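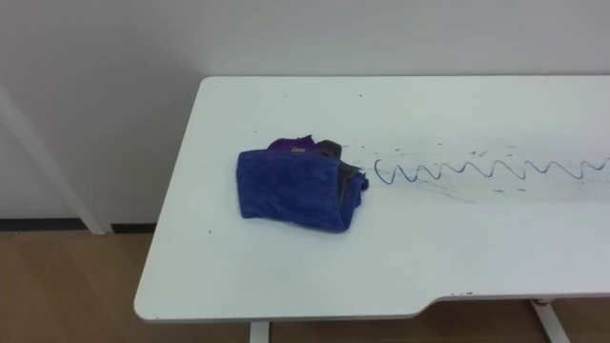
Ink on a white top, with cleaning cloths alongside.

Table tips for a shop that shares its wiping with a robot

At Stasulari we brought in a humanoid robot for table work in September. Wiping used to take 20 minutes of everyone's shift. Now it takes less of our time, but the work around it has changed. These are the habits that stuck.

1. Clear the top first. Pens, cups and phones go on a shelf before the robot starts.

2. Use one cloth at a time. A folded pile is fine for people, but set out a single cloth for the machine.

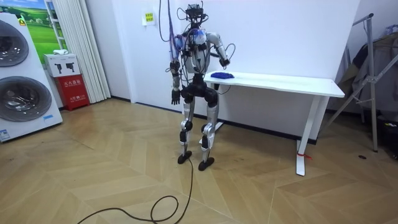

3. Keep feet and carts off the cable. Walk behind the loop, never over it - Inna Dovhaniuk moved our supply cart to the other wall for this.

4. Test ink before you trust it. Draw a short line in a corner, wait 9 minutes, then wipe with a damp cloth. If it stays, change markers.

5. Write down who checks the table. Aileen Mangubat signs for mornings and Peadar Dolan for evenings. 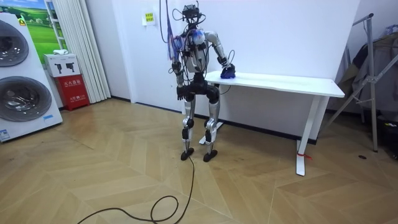 Did anyone lose hours when the robot came in?
Hours stayed the same. Two people moved from wiping to stock and repairs, and both had 26 hours of training first.

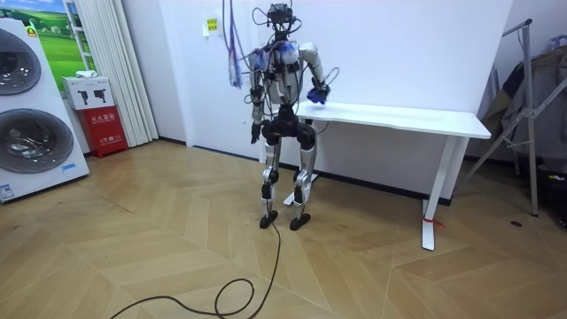
CLOTHS AND LAUNDRY

Wash microfiber apart from cotton, and skip the fabric softener - it leaves a film that smears ink. Hang cloths over a rack with space between them. Retire any cloth that sheds.

Checking cloths is still a job for people. Nayara Lacerda sorts ours at the end of the shift and puts the worn ones in the bin for greasy work.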